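Tables and worktops: the gallery

Drarnham Furniture Workroom

A collection of tops from the workroom and from customers' houses. Most of the tables on this page are plain things for daily use: kitchen tables, desks, a bench top or two. We are asked more often about the surface than about the legs, so the notes under each entry deal mainly with colour, grain and how a top behaves once it is in a room with a window. Entries with no picture are ones where the owner preferred not to have the house shown, and we have kept the notes because people find them useful.

The page was put together by Nathalie Friesen, who also answers the post. Names such as Collen and Sevovow are our names for colours and have nothing to do with the species of wood. Older customers may know Collen as "the pale one", which is what it was called on the price list until May.

How the notes are arranged

Pale tops come first, then the mid tones, then the dark ones. Within each group there is no particular order. Where a top has been changed or refinished after it left us, the note says so.

Pale tops

Light wood grain, beige, with fine lines running across. In this light the shine gathers in the middle and to the right, and the colour there looks a shade lighter than it does elsewhere. 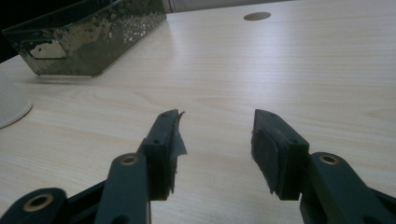
Pale colours are the ones people most often order twice, once for the kitchen and then again for a desk. They show crumbs less than a dark top does and they show ink a good deal more. A fine grain is also easier to live with than a bold one if the room already has a patterned floor. With a bold grain you notice the direction of the lines every time you lay a place mat on it.

Collen kitchen table, 130 cm long. Made for a narrow kitchen with the door at one end. The customer wanted the grain running the long way, towards the door, and the corners taken off so that nobody caught a hip on them. We rounded them to a radius of 30 mm. The same corner is available on any of the rectangular tops at no extra charge.

Collen desk, same length, shallower. It stands under a north window and the colour has stayed even. The back edge has a shallow notch for cables. We were asked for a round hole with a plastic cap and talked the customer out of it, as the caps go missing.

Nikolovski bench top. Named after the street where the first one went. It is a little yellower than Collen and has a wider grain. It was ordered for a hobby room and is used for model making, so the owner keeps a cutting mat on it. The mat is moved to a different spot every few weeks to stop a darker or lighter rectangle forming underneath.

Small Collen side table. Made from what was left over after the desk. It has three legs, and it went to the same house. The grain on the side table runs from front to back, and on the desk it runs from left to right. The two stand next to each other and the owner has not asked us to change either.

A note on grain direction

On a rectangular table we run the lines along the length unless told otherwise. On a square table there is no usual way, so we ask. If you are not sure, think about where you will sit most of the time. Lines running across in front of you make a table seem wider, and lines running away from you make it seem deeper. It is a small effect but customers do mention it after delivery, and it can't be altered then.

For an extending table the leaf has to match the rest, so the direction is decided before anything is cut. A leaf ordered later will be as close as we can get it. Pale colours are easier to match than dark ones.

More on pale tops

Light from a window is the thing that changes a pale top most from one hour to the next. At breakfast the whole surface may look cream, and by four in the afternoon the same top is closer to sand. When samples go out we suggest leaving them flat on the old table for a full day before choosing. A sample held upright against a wall will look darker than the finished table.

Pale grain with the light falling across it in a band towards the back. The lines run left to right, in beige and cream.

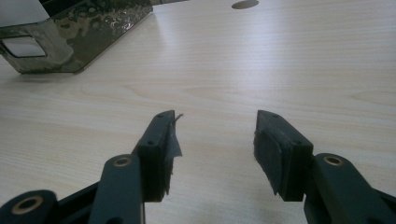
Can the shine on a pale top be reduced once the table is in use?

It depends on the finish. An oiled top can be rubbed down lightly along the grain with a very fine pad and oiled again, which leaves it flatter. A lacquered top should be left alone, as rubbing will make some patches duller than others. Moving the table so that the window is to one side of you is often enough.

Mid tones

Sevovow dining table, seats five. An odd number because one long side is against the wall. It is a warm brown with a medium grain, and the top has two coats of hard oil. The customer refinished it herself after a candle was spilt, working from end to end in one go, and it came out evenly.

Sevovow worktop. Fitted between a cooker and a wall, with an upstand at the back. It has had more wear than anything else on this page. The stretch nearest the cooker has darkened. The owner was offered a replacement section and chose to keep the old one.

Sevovow coffee table. Low, with a shelf beneath for newspapers. The shelf was made in Collen and the top in Sevovow, at the customer's request. We were doubtful about this at first and have since made the same pair for another house.

Hall shelf in the Nikolovski colour with a tinted oil. The tint brings it closer to the mid tones, so it is listed in this part. It is narrow, for keys and post, and sits on two iron brackets supplied by the owner.

Dark tops

We make fewer of these. Dark tops show dust and every fine scratch, and we say so when people ask for one.

Dark desk with a leather inset. The leather was fitted by the customer's own upholsterer. We left a shallow recess for it, and the grain runs along the front edge only.

Dark kitchen table with a drawer at each end. Both drawers open fully. The runners are wood on wood and need a rub with a candle stub now and then, more often in damp weather.

Looking after a top

Wipe with a damp cloth and dry it straight afterwards, going with the lines of the grain. Leave out sprays with silicone in them, which make later oiling difficult. Hot pans need a stand, whatever the finish. Water marks on an oiled top usually go with a little oil on a soft cloth, left overnight. If they don't, send a photograph before trying anything stronger.

Lamps and vases with unglazed bases should have felt underneath. Check the felt once in a while for grit.

Samples

Samples are 5 cm squares and come in sets of three. Please say whether you would like them oiled or lacquered, as the same colour looks different under each. They need not be sent back. Larger pieces can be borrowed from the workroom for up to 30 days, by arrangement with Nathalie Friesen. Pictures of tops you have bought from us are welcome for this page, and a line about the room and which way the window faces is helpful.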